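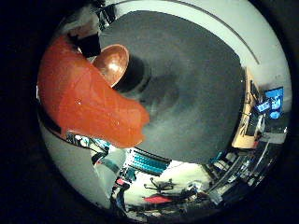 # Shakya wrist-view set

Status: usable, with reservations. Last edited 04/05/2020 by Kerstin Eklund.

3000 clips of tabletop handling, recorded from the wrist at Takuvville. Fisheye, uncorrected. Please don't undistort and re-upload; we already have 4 versions of that.

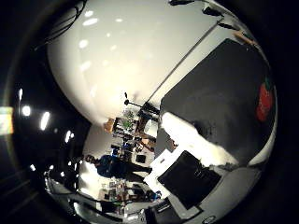
## What I don't believe

- "Diverse." One room, 17 objects. A policy that learns our ceiling lights will score fine on our test split.
- "Clean labels." Dinesh Garg and I relabeled 8 clips separately and disagreed on where the grasp starts in half of them. 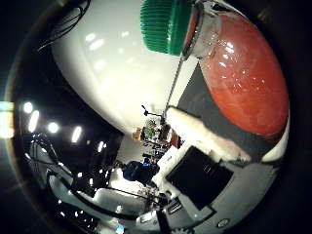 Glass and shiny lids are the weak spot. Depth guesses on them are bad, so leave them out of any headline number. People in the background are not masked yet. Ask Aarti Prajapati before sharing outside the group.

12 shares | 3 comments

Related
- Wallow: gripper logs, October
- Irnon baseline notes
- Labeling guide (draft)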